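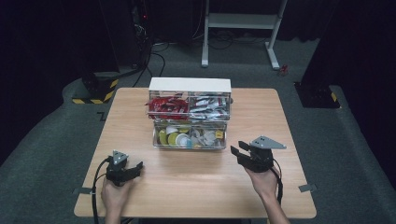
Manipulation bimanuelle d'objets souples : galerie du projet Rurnia

Le projet Rurnia étudie l'apprentissage de gestes de tri et de rangement à partir de démonstrations humaines, recueillies au moyen de pinces tenues à la main. Les essais sont conduits sur le site d'Amden, sous la responsabilité scientifique de Bogumił Kalinowski. La présente galerie accompagne la note de méthode mise en ligne en mars.

Le protocole retient 12 tâches élémentaires et prévoit 200 démonstrations par opérateur. Les sachets souples y occupent une place particulière : leur forme varie à chaque prise et leur emballage brillant complique l'estimation de la profondeur. La vue embarquée sur la pince est donc traitée comme source principale, la vue de tête servant au repérage des deux mains.

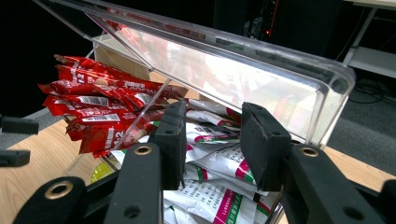

Pince ouverte au-dessus des sachets blancs, dans le compartiment voisin des sachets rouges. Les reflets sur la paroi transparente sont conservés dans les données.

L'annotation distingue l'approche, la fermeture, le transport et la dépose. Les séquences sont relues par l'équipe Villanueva, puis versées dans la base Preven. Toute séquence dont la trajectoire présente une interruption est écartée — elle demeure toutefois archivée à des fins de contrôle. 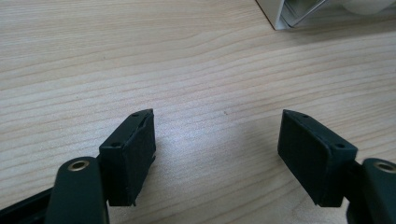 Temps de lecture : 2 minutes

Doigts écartés au-dessus du plateau de bois, sans objet saisi. Les vues de ce type renseignent l'ouverture de la pince et la position des patins dans le champ de la caméra embarquée.

La politique apprise prend en entrée les vues des deux pinces et leur ouverture mesurée. Une première comparaison, menée avec 50 puis 200 démonstrations par tâche, fait apparaître un gain net sur la saisie des sachets superposés — l'écart reste faible pour les objets rigides. Les résultats détaillés figurent à la section 7 de la note de méthode.

Page mise à jour le jeudi 25 juillet 2019.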